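Subject: Re: [clekitz-users] Cloth folding: how many demos before it stops helping?

Replying to the list since two other groups asked me more or less the same thing off-list.

On the folding thread, an earlier message said:

> We have been training on the Tasetti shirt set and are stuck. With
> 75 demonstrations the policy folds a flat shirt fine, but if the
> shirt starts out bunched up it grabs one corner, drags, and makes
> things worse. We went to 300 and the success rate on bunched starts
> barely moved. Before we spend another month teleoperating, does
> anyone have numbers past 300? And does the Kollár relabeling step
> do anything for you? We left it out because the README calls it
> optional.

We do have numbers past 300. We collected 700 full demonstrations on two arms, all with short-sleeved shirts, and trained on subsets of 75, 300 and 700 with everything else held the same. For flat starts the three policies are close enough that I would not argue for one over another. For bunched starts, 300 was better than 75 by a small margin and 700 was not better than 300. So our experience matches yours, and I would not collect more of the same.

What did help was changing what we collected. When we went through the failed rollouts, nearly all of them went wrong before the first fold. The policy would get hold of the cloth at two points that were too close together, or on different layers, and then carry on with the fold as if the shirt were spread out. Our demonstrations had very little in them about getting out of that state, because the operators are good at this by now and rarely get into it.

We split the task into two stages. Stage one ends when both grippers hold the cloth and the edge between them is close to straight. Stage two is the fold itself. We then recorded short demonstrations of stage one only, starting from bad states on purpose: dropped from a height, rolled, half inside out, one gripper already on the wrong layer. They are quick to record compared with a full fold, and you can reset by letting go of the shirt.

With the 300 full folds plus the short stage one clips, the bunched-start results beat the 700-demo policy clearly. I am not quoting a percentage yet. We have only evaluated on one station and I want to repeat it on the second before a figure ends up in somebody's slides.

The switch between stages is a plain threshold. We segment the cloth in the head view, fit a line to the upper edge between the gripper tips, and look at how far the edge sags from that line. If the sag stays small for 2 seconds, we hand over to stage two. We tried a learned classifier first and it was no better and harder to debug. The wait matters more than the exact threshold – without it, the handover fires in the middle of a regrasp. 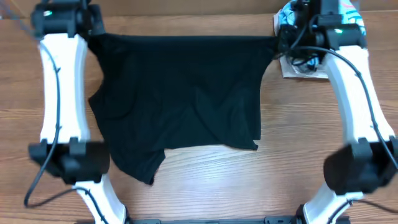
Head camera view, dark shirt held at both upper corners. Wrinkles remain through the middle and the lower part is loose on the table.

Note that we do not require the rest of the shirt to be smooth at handover. Early on we did, and stage one would run on forever tugging at wrinkles. The fold policy copes with wrinkles in the body as long as the held edge is good.

Dark cloth was a problem for the segmentation. On black shirts the creases have almost no contrast, and on our varnished table the glare can be stronger than anything on the fabric. Locking the exposure fixed most of it. We also stopped clearing the table before every run, and now leave other cloth and paper lying near the work area for a share of the recordings. The segmentation was picking up anything that was not wood, and a clean table hid that from us.

On the Kollár relabeling: it made no difference for us on flat starts. On the stage one clips it did help, I think because the operators pause a lot while deciding where to grab, and relabeling trims those pauses. If you only train on full folds I would leave it out, as you did. If you record recovery clips, turn it on. Check the gripper channel afterwards, though. The version we used shifted the close command a little early on the left arm, and we had to patch it.

One more thing about hardware. If you run the Skekow controller with default gains, the arms tend to pull apart slightly when both grippers are closed, and this shows up as a nice straight edge right until the cloth slips out. We lowered the gains on the outward direction for stage one and left them alone for stage two.

I can share the handover script and the list of starting states we used. The script assumes our camera mount, so expect to change the crop. The clips themselves are larger than the list allows, and I still have to find somewhere to put them. If you try the split on the Tasetti set, please post what you get for bunched starts, including the failures.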